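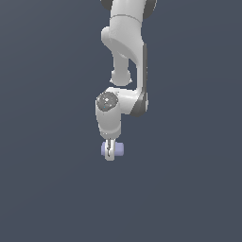
How often should the gripper zero be checked on a simulated cell? After every change to the hand model, and again each Tuesday before the batch runs start.

Speaker notes: Looking after the Bolero cell
Filed under: Talks > Robot upkeep

Slide 2. Bolero is our simulated pick cell. One arm, one part, plain background. No wear, but the settings drift whenever someone edits a file. Fluvton holds the master copy – everything else reads from it.

Slide 3. Order of set-up:
Load the arm model and home all joints.
Open the fingers fully, then read both finger positions. They should agree to 4 counts.
Run 200 empty open and close cycles.
Load the part last.

Slide 4. Wrist view. Check it with the fingers open and the part ahead of them, clear of both tips.

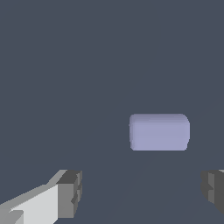 Fig. 2. Wrist view, fingers open, part not gripped (simulation).

Slide 5. Fault from May. The hand closed late from cycle 615 onwards. Cause: Wellov had two contact settings for the fingertips and loaded the older one. Repair was to delete the duplicate, reload and repeat the empty cycles. Allow 5 minutes.

Slide 6. Log every change in Quintana, with the old value beside the new one. Do not tune friction to hide a bad zero – fix the zero first.

Pause for questions before the joint limits section.

Last updated: May
Print this page | E-mail this page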